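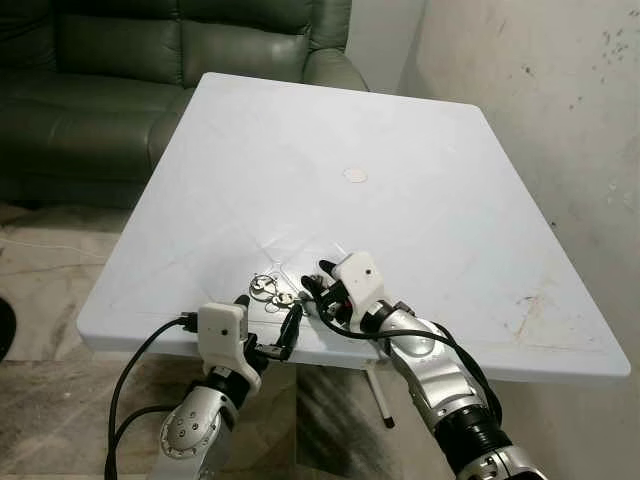 Search this site Search Close

Workshop notebook – Furniture Care and Repair
Thursday, August 20, 2026
Entry by: Jitendra Rajput
Read by: Lalit Bhardwaj

Subject: White plastic table, front room. Condition and first cleaning trial.

The table was assessed this morning in its present position in front of the green leather sofa. It was not moved to the bench. The top is square and large enough that carrying it through the inner door would mean taking off the legs, and the leg fixings are better left alone until replacements are confirmed with Galteck.

Condition of the top. The surface has scuff marks. Faint diagonal seams can be made out and the white has a slight bluish tint. Lalit Bhardwaj asked whether the tint is a result of the cleaner used in March. The March entry names the product only as "Grilix, diluted" and gives no ratio, so the question stays open. Colleagues are reminded to enter ratios.

The main fault is a cluster of brownish-yellow stains at one corner. They do not lift with a dry cloth. A fingernail drawn across them catches on nothing, and I take them to be in the plastic and not on it. The small round disc near the center is slightly lighter than the rest of the top. It has been left as found and should not be pried at or scrubbed around until we know whether it covers a fixing.

Cleaning trial. Three patches were marked out in pencil within the stained corner.

Patch A: warm water and dish soap, soft cloth, 7 minutes. No change in the stain. Some gray dirt came off on the cloth.
Patch B: baking soda paste, left to stand 50 minutes, then wiped and rinsed. Stain a little paler at the edges. No new scratches seen under the hand lamp.
Patch C: Boros cream cleaner, worked in small circles. Stain paler than at B, but the surface has lost some of its sheen and the patch shows when viewed from the sofa side.

Patch B is preferred. The treatment will be repeated on the whole corner tomorrow and the result entered here. Patch C is not to be extended. If two further rounds of paste make no difference, the stain will be accepted and noted on the job card as permanent.

Scuff marks. Light sanding was proposed. 2,000 grit wet paper was tried on the underside, near the rim, where it will not be seen. The scuff there was reduced, but the sanded area came up dull and would need polishing to match. Stukesier polish is on the shelf, half a tin, lid stuck. Decision deferred. Lalit is of the view that a lightly scuffed table is more acceptable than one with a dull area in the middle, and I agree for the present.

Legs. The legs are thin and white. The one examined has a dark tip. The table was pressed at each corner in turn and rocks slightly on one diagonal. Before any leg is adjusted, the table should be turned a quarter and pressed again, as the floor in this room has not been checked with the long level.

Room. The off-white wall to the right of the table has dark specks and smudges, mostly high up. These are outside the scope of the job, although a damp sponge should be tried before anyone orders paint. The thin white cable on the marble-patterned floor near the base of the sofa is to be routed along the wall before the table is turned. The sofa needs no work. Its leather should be covered with a sheet while paste or polish is in use – the cream cleaner in particular.

Time and materials are to be charged to job 204.

To do:
Repeat paste on stained corner (JR)
Ask Galteck about leg tips, single or set only (LB)
Find the long level
Open or replace polish tin

Contact the workshop office | © 2026 Furniture Care and Repair | Back to top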